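Friday, April 27, 2018

New tables and a basket for the break room at Coman

By Renata Olivares

If you've been down our hallway this week you may have noticed that the break room is open again. I've been in there most mornings with my coffee, so I figured I'd be the one to write it up.

The big change is overhead. We had complaints going back to October about the lights on the window side, which used to buzz and flicker until everybody drifted to the other end of the room. Lareo came in over two evenings and replaced the tubes, and they painted the walls white while they were at it. I was against white, I'll admit it! I wanted a soft green and I lost the vote by 17.

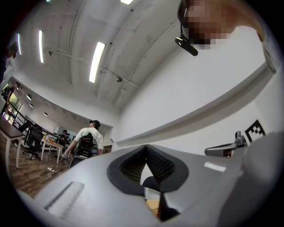 Anyway, the white has grown on me. The old beige made the place feel like a waiting room, and on gray days you could barely read a label in there. The pipes along the ceiling stay where they are. Boxing them in would have cost us another $500, and I think most of us would take better coffee over hidden pipes any day.

Now for the furniture, which is the part people keep stopping me about. The long table is gone (it went to the Altis people upstairs, who seem thrilled with it) and we've got small square ones in light wood with rounded corners. I walked into the old table's corner so many times that I'm taking the rounded ones as a personal favor. They're small enough that one person can shift one – please do put it back when you're done – and two people can have lunch at one without bumping elbows. The chairs are black and they're from Brurkska, same as the ones in the front office.

Then there's the basket. It's wicker, with a hinged lid and three compartments, and the idea is that napkins go on the left and the little packets go on the right. The middle one is smaller and has no fixed job yet. I've heard tea, I've heard mints, and somebody wrote "keys" on the suggestion sheet, which sounds like a great way to lose keys. 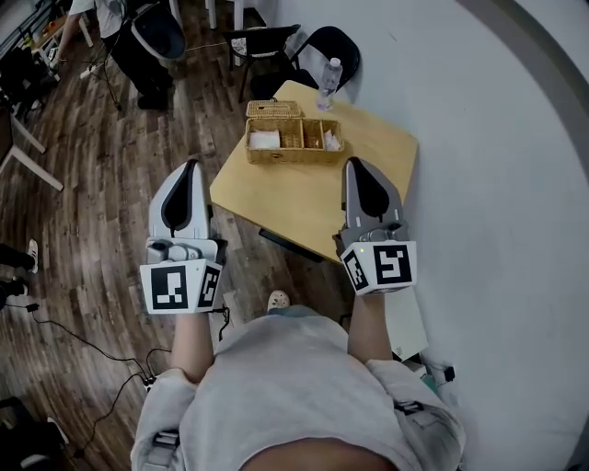 We have a budget of $100 a month for filling it, so if you'd like a certain kind of tea or sweetener, put it on the sheet by the door before the end of the month and I'll do my best. Please don't leave open packets in the basket. Sugar gets down into the weave and it's a pain to get out, as I learned with the one I have at home.

Water bottles are fine on the tables, but take yours with you when you go. I collected a whole bagful on Tuesday night and couldn't tell whose was whose, so they all went in the recycling.

Still to come are a shelf for mugs and a proper hook for the dish towel. The shelf is ordered and the hook is in my desk drawer, waiting for someone with a drill. If that's you, come find me any day before lunch.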